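# Open day talk, Dratley site: speaker notes

13 December 2019. Slot is 20 minutes, questions after. Clicker is on the lectern.

**Opening**

- Thank people for coming out to Dratley. Fire exits, tea at the back.
- Say what they will get: a short talk, then the simulator on the big screen, then the workshop in two groups.
- Cluvudeo writes the control software. Zusport supplies the arms. We are the people who put the two together and find out what breaks.

**Why we start in simulation**

Most visitors expect to see the arm first. Explain that a new picking routine runs on the computer long before it goes near the hardware. A bad grasp in the simulator costs us a reset. A bad grasp in the workshop can cost a fingertip and an afternoon.

The routine for today is called Orozco. It has to pick up ordinary things from a desk, one at a time, and put them down where it is told. Since May it has had more than 3000 simulated attempts. 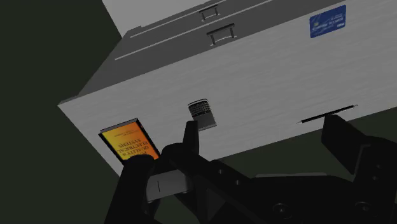 Flat things are the hard part. A bank card has almost no edge to grip, so the fingers have to come in very low, and if they come in too low they press on the table. A pen is easier to close on but rolls. A hardback is thick enough to hold, though it is heavy and often wider than the fingers can open, so the approach has to be along the thin side.

Pause here. Ask who has tried to pick a card off a table wearing gloves. Wait for hands.

**Numbers (keep it short)**

- Last full test: 1000 attempts in the simulator.
- 191 failed. Of those, 72 were cards.
- Don't read out the rest of the table. It is in the handout.

If someone asks whether the real arm does as well, say no. Friction is the main difference. The simulated table top behaves the same all over and a real one does not.

**Live run**

- Start the simulator from the left-hand laptop. Let it load before talking.
- Two picks, then stop. Leave the window open for the questions.
- If it hangs, carry on to the workshop part and come back to it.

**Before the workshop**

- Group one goes with me, group two stays for tea and swaps after.
- Stay behind the yellow line while the arm is powered.
- Bags and coats can be left on the chairs.
- Collect visitor badges at the door on the way out.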